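Hernside Matter Manager: User Guide
Home / Guides / Office Setup / Section 4

4. Opening a client matter

Complete this section after you have added your attorneys and staff (Section 3). You need a Partner or Office Manager login. Intake staff can start a matter but cannot open it.

4.1 Run the conflict check

1. From the main menu, select Matters, then New.
2. Type the full name of the client and of every opposing party. Include former names and business names.
3. Select Run Check. An office with 500 closed matters should allow up to 90 seconds.
4. Review each match and mark it Clear or Refer.

Caution: A matter marked Refer stays locked until a partner signs off. Do not create a second record to get around the lock.

Note: The check ignores accents unless Exact Spelling is turned on. With it off, a search for Grimsdottir also finds Birthe Grímsdóttir.
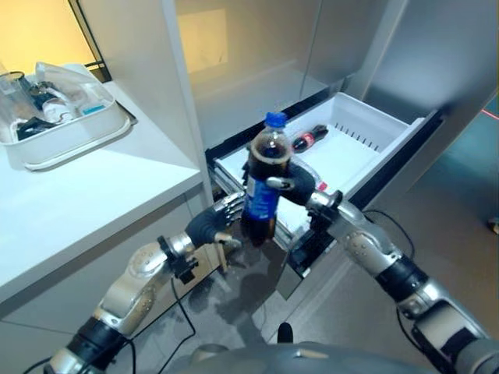
Both hands at a cola bottle, in front of an open refrigerator drawer.

4.2 Enter the fee agreement

1. Open the Fees tab and choose Hourly, Flat or Contingency.
2. For hourly matters, enter a rate for each timekeeper. Blank rates are billed at the office default.
3. Attach the signed agreement as a PDF. File names longer than 70 characters are shortened.
4. If the client paid a retainer, select Trust Deposit and enter the amount.

Caution: Trust deposits cannot be edited once posted. To fix a wrong amount, post a reversal and enter the deposit again.

4.3 Assign the matter

1. Select a responsible attorney. Each matter has one.
2. Add up to 2 backup attorneys.
3. Select Open Matter. The matter number appears at the top of the page.

Note: Matters brought over from Renby keep their old numbers, with an R in front.

If Open Matter is grayed out, check for a missing fee type or an unsigned referral.

Section last revised 18 February 2018 by Sinéad Geraghty. Continue to Section 5, Calendars and Deadlines.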